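November, bench 2, Skodholm room

Belt task, second batch. Goal from the Dastadex plan: 80 usable demonstrations of handling a belt on denim, both arms, teleoperated. We have 50 on disk. How many are usable depends on who is asked and how tired they are.

Changed nothing on the arms since yesterday. Wrist cameras recalibrated at 9:40. 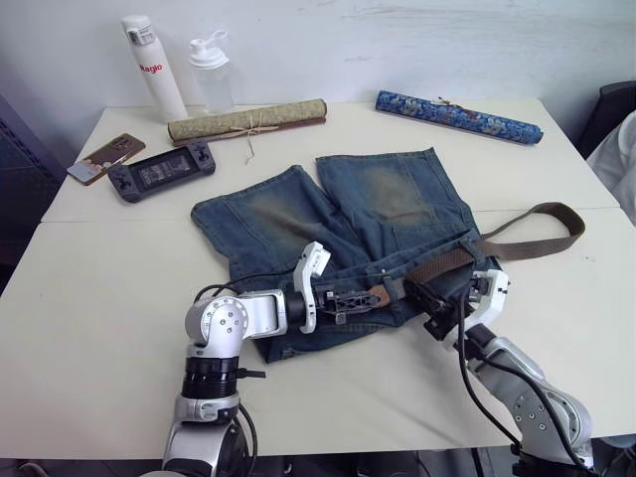
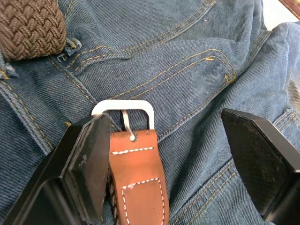
Denim and belt, head view and one of the wrist views. From the head camera the buckle might as well not exist. At the wrist I can see the prong and the stitching on the leather tab, and I still doubt the policy will make anything of them at the resolution we train at. Downsampled, prong and tab are going to be a few pixels each. Should check that before collecting more, not after.

Mangubat thinks I am worrying about the wrong thing. The images are fine, he says, and the trouble is that all of us operators grab the waistband first out of habit, so the model will learn our habit and call it a strategy. He wants 5 episodes per starting grasp, assigned in advance, and no improvising. He also said that the 4,000 episodes in the Vilteo folding set look impressive until you sort them by first contact point, and then it is the same grasp over and over with different lighting.

Fair, although I sorted the same set last month and got a less tidy answer. First contact depends a lot on what you count as contact. A finger pad brushing a fold gets logged the same as a pinch. I'd want the gripper current next to the video before I believe either of us.

Still going with his assigned grasps for the rest of the batch. Costs little. If the variety is fake we at least have the labels to show it.

Other notes:
– Left and right wrist streams drift over 50 ms apart on long episodes. Called acceptable in the plan. I don't see why, for a two-arm task.
– "Success" is still whatever the operator clicks at the end. Need a written rule. Belt clear of all loops? Belt clear and laid down? Pick one.
– Regrasps: keep them in. Trimming them is how the first batch ended up with no recoveries at all.
– Ask for held-out garments. Testing on the same denim says very little.

Next: downsample check, then restart at episode 51.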